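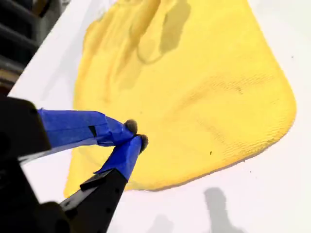

Which version of the planner do I need for Louro?
2449 or newer. Older builds load but won't read the new grasp files. Check with the version button, top right.

Does it run without the Sonura plugin?
Yes, minus live preview. Plans still export fine.

Why does my log stop at 2648 lines?
Buffer limit. Raise it in settings, restart the controller. Fix comming in the June build.

Cloth edge detection keeps picking the wrong edge. What now?
Usually the depth filter. Set it to 9, rerun calibration, try again. If it still grabs at folds instead of the hem, send us the log and the config, both please.

How long should a replan take?
Almost 165 ms on our bench machine at Stornwood. Much slower than that = debug mode left on. Happens a lot.

Can I edit a plan while it's running?
No. Pause, edit, resume. Edits made during a run get droped without a warning, we know, it's on the list.

Where do old configs go after an update?
Brumema folder, under "backup". Not deleted unless you tick the box.

Question not here? Support form, bottom of page. Put your build number in.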